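Trellau rolling whiteboard: ten months in

I said I'd come back to this once the board had had some proper use, and it has now, so settle in, because I have a lot more to say about a whiteboard than I ever expected to.

We share one big open room, a white-walled place with tall windows down one side and hardly any wall you can screw anything to. Between the windows and the beams there's one decent stretch, and the landlord would like it left alone. So for the first year we taped paper to the glass. It curled in the sun and fell off by lunch. When we got a bit of money for furniture in February I went straight for a board on wheels, and after a lot of reading I picked the Trellau with the black frame.

Putting it together

It came in one long flat carton with the board between two sheets of foam. Mine had no dents or scratches, and the corners had hard plastic caps on them, which I kept because they're handy. Assembly took me 40 minutes by myself, and I'm slow. The legs go on the crossbars, the casters go in the legs, and then you lift the board onto the brackets. That last part is much easier with two people! I did it with one knee and a chair and I wouldn't do it that way again.

The instructions are all drawings and mostly good. Step five shows the brackets the wrong way around, or at least it did on my sheet, so look at the finished drawing on the back before you tighten anything. There were 21 screws in the bag and I used 20. I checked everything twice and nothing wobbled, so I put the last one in a drawer.

Writing on it

Lovely. I've used a lot of cheap boards where the marker skips or leaves a gray ghost the first time you wipe it, and this surface is smooth and takes a line from a half-dead marker. Regular dry erase comes off with the side of your hand after a day. After a week it needs the felt eraser, and after a month (we had a supply list up that long) it took a damp cloth and a little elbow grease, but it did all come off. I can still find one faint patch near the top where a friend used the wrong kind of pen, and rubbing alcohol got rid of most of that too.

The ledge is better than I thought it would be. It's deep enough that things stay put when you roll the board across the floor, and it has a small lip at the front. Our old easel had a ledge the width of a pencil, so I notice this every single time.

If you write large, get the bigger size. I went with the middle one, 57 inches across, and it suits us, but by the end of a planning morning we're squeezing notes sideways up the edges.

Rolling it around

This is why I love it. Our room gets used for all kinds of things in a week, and everything has to be able to move. The board lives toward the back, and when a group wants it up front I push it there one-handed. The casters are quiet on a hard floor and they don't leave marks. They do pick up thread and hair, so every couple of months I tip the frame over and pull the fuzz out with tweezers.

All four wheels lock. Two of the locks on mine are stiff and I press them with my heel. Once they're down the board doesn't creep at all, even when somebody leans in to write in capitals and underline it.

It's narrow enough front to back that it goes through a normal door if you turn it and walk it through sideways. I have done this alone with a coffee in my other hand. We took it down the hall for an open house and back again, over a metal threshold strip, and the only casualty was a marker cap.

Light and glare

If your room is bright, read this bit. We have long fluorescent fixtures overhead and all that window on one side, and a shiny board in the wrong spot turns into a mirror.
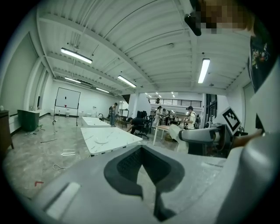 With the Trellau I found that keeping it well back from the glass and turning it a little toward the middle of the room takes care of nearly all of it. The finish is a bit softer than full gloss, so what reflection you do get is a pale smear instead of a hard white stripe. From the far end of the room I can read normal handwriting in black or blue. Red is harder, green is hopeless, and I think that's true of every board ever made.

I did try two others before this. The Heffernan has a nicer looking frame and a heavier base, but its casters were so small that it stopped dead at every joint in the floor. The Ovley tabletop board is very cute and I kept it for home, where it holds the grocery list. Neither would have worked for a space this wide.

Things I'd change

A hook on the side for the eraser or a cloth. Locks that are all equally easy to press. And I'd like the crossbar a couple of inches higher, since I've kicked it more than once going around the end in a hurry.

The paint has chipped in one place on the bottom rail. I touched it up with a black paint pen and can't find the spot now.

Would I buy it again? Yes, and I'm trying to talk us into a second one, the big size this time, so that one can stay put with the month on it and the other can wander. Itcombe sells a clip-on paper holder that is supposed to fit this frame. I've ordered one and will add a note when I've had it on for a while.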